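**Cafeteria tableware: what can go through the Plullham dishwashers**

Jul 19, 2021

The two conveyor dishwashers at the Plullham site went back into service after the March rebuild with a hotter final rinse. Several departments have since asked which of their own items can go on the return belt and which have to be washed by hand. The rules below apply to the main cafeteria and to both floor kitchens.

**Temperature.** The final rinse now runs at 200 °F at the manifold. Stainless steel, glazed stoneware and tempered glass are accepted without restriction. Plastic items are accepted only if the maker's dishwasher rating is molded or printed on the item. A rating that appeared on the packaging and nowhere else does not count, as the belt crew has no way to check it.

**Light items.** Cups, lids and plastic cutlery tend to lift off the flat racks in the prewash section and collect at the drain screen. Put them in the closed baskets, which hold 16 pieces each. Load cutlery with the handles down and do not mix metal with plastic in one basket – the metal scratches the plastic, and scratched pieces hold stains from tomato and curry.

**Discoloration.** Some staining of plastic is normal and is no reason to discard a piece. Replace it if any of these apply:

- the edge is chipped or feels rough to a fingertip
- the surface has gone chalky over more than a small patch
- the handle bends and does not spring back
- a crack is visible at the neck when the piece is held up to a light

**Detergent.** The Ruggiero powder has been replaced by the Peretti liquid, stock number 3716. It is dosed automatically. Do not add powder by hand, even if the low-level lamp is on. Report the lamp to the kitchen desk at extension 3106 and keep loading; there is enough in the line to finish a shift.

**Floor kitchens.** The under-counter machines have a lower rinse temperature and are unchanged. Items refused on the main belt can usually go there, top rack only. Wood-handled knives and the insulated Troltidska mugs are still hand wash everywhere.

Shared cutlery left in the floor kitchen sinks overnight will be collected and moved to the main cafeteria. Replacements can be drawn from the supply window with the normal kitchen form.

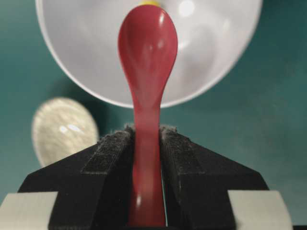

*Red plastic spoon, bowl end up.*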